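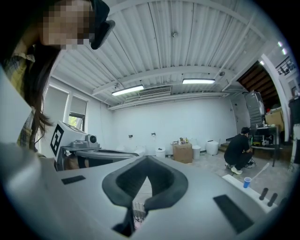
Skolance Home Checks
House safety checklist, pre-summer round
Property: 19 Witkowska Lane, Irkuvcombe
Type: guest house, whole-house let
Floor area: 1,696 sq ft
Checked by: Urszula Urbańczyk
Owner not on site. Keys from lockbox, back in lockbox.

Key: OK = fine. FIX = before next guests. WATCH = look again next round. N/A = doesn't apply.

Comments typed up from my handwriting so bear with me.

OUTSIDE AND ENTRY

House number readable from street: OK
New one is much better than the old brass one. Fire crew could find it in the dark.

Front steps, solid and even: WATCH
Second step has a hairline crack on the left. No movement when I stood on it and bounced. Photo to owner. If it opens up over the winter it needs a mason, not filler.

Handrail, front: FIX
Loose at the bottom bracket. Screw turns and turns. Longer screw or plug the hole and redo.

Porch light: OK
Comes on by itself at dusk according to owner. I was there 4 pm so only tested the manual switch.

Path, trip hazards: FIX
Hose lying right across it. Moved it. Needs a hook on the wall or it'll be back there next week. Also moss on the shady side by the bins, slick after rain.

Front door lock opens from inside without key: OK

Back door lock opens from inside without key: FIX
Key-only deadbolt. I flagged this last time. A guest in the smoke is not going to find a key in a bowl. Thumb turn please. This is the one thing on the list I'd call urgent.

Gutters and downspouts: WATCH
Back corner drips. Not a safety thing yet but it drips on the step and that will freeze.

SMOKE, CO, FIRE

Smoke alarm, hall downstairs: OK
Smoke alarm, landing: OK
Smoke alarm, front bedroom: OK
Smoke alarm, back bedroom: FIX
No sound on test. New battery, still no sound. Date on the back is long gone, so replace the whole unit. Ideally get the linked kind next time, right now each one only shouts for its own room.

CO alarm near the boiler: OK
Tested, loud.

CO alarm near the wood stove: FIX
There isn't one. There was a bracket. No alarm on it. Ask cleaner if it's in a drawer someplace, people take them down when they chirp.

Extinguisher, kitchen: OK
Needle in the green. Pin in. Move it nearer the door though. Right now you'd have to reach past the stove to get it.

Fire blanket: OK
Hung by the door, which is where it should be.

Escape plan posted: WATCH
It's in the welcome binder, page after the wifi. Put a copy on the inside of the bedroom doors. Plan still shows the old wall between kitchen and dining room, so redraw while your at it.

Bedroom windows open wide enough to climb out: OK
Back bedroom one sticks. Opened with a shove. Bit of wax on the track.

Wood stove, door seal: OK
Wood stove, hearth clear: FIX
Basket of kindling and a rug both too close. Pulled them back. Rug needs to go somewhere else for good.
Chimney sweep slip: WATCH
Could not find this year's. Owner thinks it's with Welar, who did the flue. Need a copy in the folder before the stove gets used in the fall.

KITCHEN

Outlets near sink trip on test: OK
All of them.

Cords, frayed or hot: FIX
Toaster cord has a melted patch from leaning on the stove. Unplugged it and put it under the sink with a note on. Bin it.

Gas shutoff labeled: OK
Stove anti-tip bracket: OK
Tugged, holds.

Knives out of reach of kids: WATCH
Magnet strip is at counter height. House is listed as family friendly. Raise it or drawer with a latch.

Cleaning products: FIX
Under-sink cupboard has no latch. Also somebody has poured something blue into an unlabeled spray bottle. No idea what. Tossed it in the hazard bag. Everything stays in the bottle it came in, always, please tell the cleaners again.

Fridge holding temp: OK

BATHROOMS

Upstairs main bath

Outlet and shaver point: OK
Extractor fan: WATCH
Runs, but a square of toilet paper won't stay up on it. Clogged. Take the cover off and vacuum.

Hot water at the tap: FIX
Too hot. I couldn't keep my hand in it. Turn the heater down or fit a mixing valve. Kids and older guests burn faster than you think, and hot tap water is how it happens.
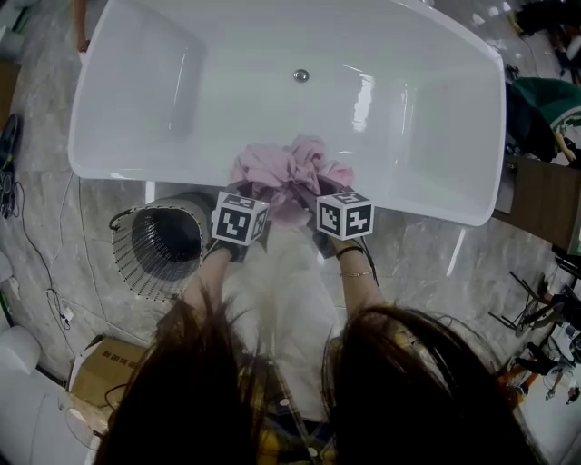
Photo: U. Urbańczyk / Skolance Home Checks

Tub, getting in and out: WATCH
Freestanding tubs look great and there's nothing to hold on to. Would like a grab bar on the nearest wall, into a stud. Towel rails don't count, they pull right out.

Tub, non-slip: FIX
Mat with suckers, and a bath mat with rubber backing for the floor side. Regular towel on tile is a skate. Buy spares so there's one in the wash and one out.

Tub, cleaning: note for cleaners
Gloves on. No oily sprays or polish on the inside, ever. Rinse till it squeaks, wipe the rim last, cloth goes in the laundry and not over the edge for the next guest to find. Never bleach and vinegar cleaner together. Window open or fan on.

Drain and stopper: OK for this round
Keep hair out of it. Slow drain means people stand in soapy water, thats how they slip.

Floor, water under edges: OK
Lock opens from outside in an emergency: OK
Coin slot. Checked with a dime.
Medicine cabinet empty: FIX
Left-behind painkillers on top shelf. Removed.

Downstairs shower room

Grab bar: OK
Shower glass, chips: OK
Threshold: WATCH
It's a step down and the same color as the floor. Strip of contrasting tape would do it.
Light pull cord: OK

STAIRS AND LANDING

Handrail full length: OK
Carpet tight: FIX
Third from top, front edge has come loose. Staple gun is not enough, needs the gripper strip redone.
Light switch top and bottom: OK
Baby gate: WATCH
Pressure-fit gate at the top. Fine for a doorway, no good at the head of stairs. Screw-in type only up there. Leave the pressure one for the kitchen.
Landing window catch: OK

BEDROOMS

Tall furniture fixed to wall: FIX
Back bedroom dresser rocks. Strap is in the top drawer still in its bag! Put it up.
Blind cords: FIX
Front bedroom has looped cord. Needs a cleat up high, or swap for cordless.
Bunk rail: OK
Sticker with the weight limit is worn off. Rail itself is solid.
Lamps, bulb not over rating: OK
Heaters: N/A
None left out. If one turns up in a closet, take it away.

UTILITY AND ELECTRICAL

Panel labeled: WATCH
Half of it in pencil. "Back bits" is not a room.
Panel clear access: FIX
Ironing board and beach stuff piled in front. Moved. See hose.
Water shutoff, found and turns: OK
Stiff. Tag it so guests can find it.
Dryer lint and vent: FIX
Outside flap stuck shut with lint. Cleared what I could reach. Get the duct done all the way.
Washer hoses: OK
Extension cords in permanent use: FIX
One behind the TV, running into another one. Get an outlet put in.

YARD

Grill away from siding: FIX
Right up against it. Mark a spot on the patio.
Propane stored outside: OK
Fence and gate latch: OK
Fire pit: WATCH
No bucket or hose nearby when in use. Add a line to the house rules.
Shed locked: OK
Ladder inside, chained. Good.

GUEST INFO

Emergency numbers and full address by the phone: OK
First aid kit: WATCH
Bandages low, no burn gel. Restock.
Flashlight: FIX
Dead. New batteries or one of the plug-in kind that comes on in a power cut.

DO FIRST
Back door thumb turn.
Back bedroom smoke alarm.
CO alarm by the stove.
Hot water down.
Dresser strap.
Toaster in the trash.

The rest before July. Unit comes off the approved list on day 27 after you get this if the back door isn't done, same rule for every house.

Recheck fee applies only if I have to come out. Photos of the finished work are fine for the small stuff, but I want to see the alarms and the door in person.

U. Urbańczyk
Copy to owner, copy in house folder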